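Fui ver os robôs da Josteo (e abri muitos armários)

29/10/2024

Em setembro escrevi que ia tentar visitar a Josteo quando abrissem as portas ao público, e alguns de vocês pediram que contasse como foi. Fui na semana passada. Demorei a escrever porque tinha trabalho atrasado, por isso o que segue vem das notas que tirei no telemóvel, com a ordem mais ou menos respeitada.

A Josteo fica num edifício antigo perto da linha do comboio, daqueles que já foram armazém. A entrada não está bem assinalada e dei uma volta ao quarteirão antes de perceber que era a porta ao lado da oficina de pneus. A inscrição era gratuita, mas os grupos eram de 10 pessoas e o meu já estava completo quando cheguei. Deram-nos um autocolante para pôr no casaco e uma folha com o programa. A visita durava pouco mais de uma hora e tinha duas partes: primeiro a recolha de dados, depois o braço robótico a trabalhar.

Eu ia pela segunda parte. Acabei por gostar mais da primeira.

A recolha de dados é feita por pessoas. O operador pega numa pinça de mão, com a mesma forma de dedos que o robô usa, e faz com ela tarefas de casa: abrir uma porta de armário, fechar uma gaveta, pousar uma caneca. A pinça grava tudo, e mais tarde essas gravações servem para treinar o braço. O projeto chama-se Tranov e, segundo nos disseram, já tem 410 horas gravadas. A tarefa do dia eram as portas dos armários.

O que mais me surpreendeu foi o ritmo. Eu esperava movimentos lentos e cuidadosos, mas pedem aos operadores que façam as coisas à velocidade normal, como em casa. Se a pessoa abre a porta devagar de mais, o robô aprende a abri-la devagar de mais. Também não deitam fora as tentativas falhadas — ficam guardadas à parte, marcadas como falhas.
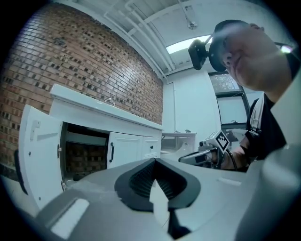 N.º 8

A bancada branca fica encostada à parede de tijolo, com uma torneira pequena a meio. Os puxadores são pretos, de barra, e alguém do grupo perguntou se tinham sido escolhidos de propósito. Responderam que não, que vieram com os móveis, mas que a seguir vão trocar por outros modelos, incluindo uns redondos que dão bastante mais trabalho à pinça.

Os operadores trabalham com uma câmara presa à cabeça, além da pinça. Em cima da pinça há um quadrado com um padrão a preto e branco, parecido com um código QR mas mais simples, que ajuda a calcular a posição da ferramenta no espaço. Perguntei se cansava. Disseram-nos que o pulso é o primeiro a queixar-se e que por isso há pausas marcadas.

No fim desta parte deixaram-nos experimentar. Tive direito a 2 tentativas. À primeira, os dedos escorregaram no puxador e a porta ficou onde estava. À segunda abri-a, mas com o cotovelo tão levantado que me avisaram logo que nenhum braço deles chegava àquela posição. Fiquei a saber que abro armários de uma forma que não serve para ensinar ninguém.

Passámos depois à outra sala, onde estava o braço. É fornecido pela Zosby e a Josteo só trata do software e dos dedos. Fez a demonstração numa cozinha mais pequena, montada sobre uma plataforma. Abriu a primeira porta sem problemas. Na segunda parou a meio, recuou, tentou outra vez e conseguiu. Na terceira bateu com a ponta no canto do móvel e tiveram de reiniciar, o que levou vários minutos. Ninguém pareceu aflito. Explicaram que a luz da sala tinha sido mudada de manhã e que isso ainda afeta os resultados.

Gostei que não tivessem escondido nada. Já fui a demonstrações em que se via perfeitamente que tudo estava ensaiado, como a da Trajkovski no ano passado, em que não nos deixaram aproximar nem fazer perguntas a meio. Aqui respondiam a tudo, mesmo quando a resposta era que ainda não sabiam.

Quanto a ter uma coisa destas em casa, não fiquei com grande esperança para breve. O braço é grande, precisa de espaço livre à volta e a plataforma ocupava mais do que a minha cozinha inteira. Perguntaram pelo preço e não houve resposta concreta. A ideia, por agora, é testar em cozinhas de escritórios, onde os móveis são todos iguais e há quem possa carregar no botão de paragem.

Algumas notas práticas para quem quiser ir. O estacionamento na rua é pago e está quase sempre cheio — o comboio é melhor opção. Levem casaco, que a sala do braço é fria. Podem tirar fotografias na primeira parte, mas na segunda pedem que não se filmem os ecrãs. A próxima visita ainda não tem data e as inscrições fazem-se na página deles. Quando souber mais alguma coisa, ponho nos comentários.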